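Search the manual
Enter keyword Go

Flekik Hand-Held Gripper Guide
Section 8: Good practice for garment recording
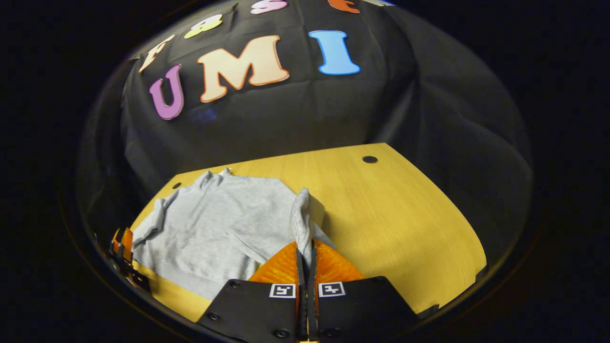
Read this section before the first session of the day. It applies to all sweatshirt and shirt tasks.

1. Lay the garment flat on the table. Small wrinkles are fine.
2. Wipe the marker tag on each finger plate with a dry cloth.
3. Check that all plate screws are snug. Do not overtighten.
4. Start recording, then wait for the tone before you move.
5. Pinch a single fold, lift it slowly, and keep both tags uncovered.
6. Stop after 60 seconds, even if the fold is not finished.

Note: Log failed grasps too. Use code 998 in the Jemel task sheet.

CAUTION: Keep fingers and loose sleeves away from the jaws while they close.

CAUTION: Replace the soft pads if the ribs are torn. Do not glue them.

Sessions end at 19 recordings per operator. Upload them by Friday.

We use cookies to improve this site. Accept | Settings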